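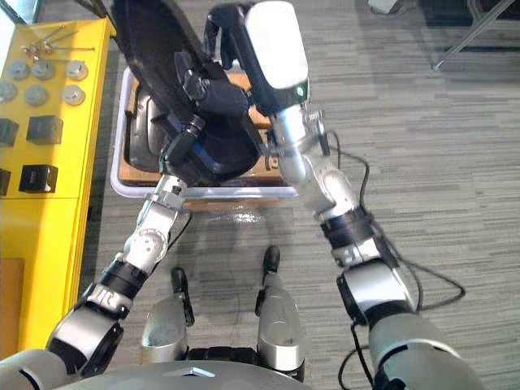
Lytvynenko
Field Records Editor, Waltwood Archaeological Society

The Society has completed the first stage of its survey of the ring fort and souterrain at Itby. Work took place over 7 days in February, with the kind permission of the landowner. The bank survives to its full height on the north and west sides. On the south it was leveled when the present farm lane was laid out, and only a slight rise in the pasture marks its line.

The entrance to the souterrain lies inside the bank, close to the old gap on the east. The passage is built of dry stone and roofed with large slabs, one of which has slipped. Members are reminded that the passage is not open to visitors.

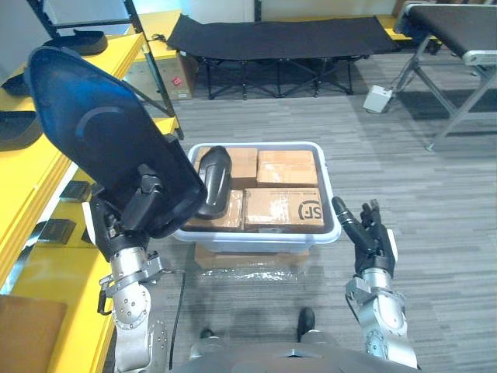

Page last changed: Sunday, 10:40 a.m.

Survey drawings have been entered in the Society's register under numbers 3430 and 3594. Both may be consulted in the Nirik Reading Room during normal hours. Readers should quote the register number when making a request.

The date of the fort remains uncertain. Earlier accounts place it before the year 600, but no dated material has been recovered from the site. The second stage will examine the field boundaries to the west, where an outer bank is shown on the estate map.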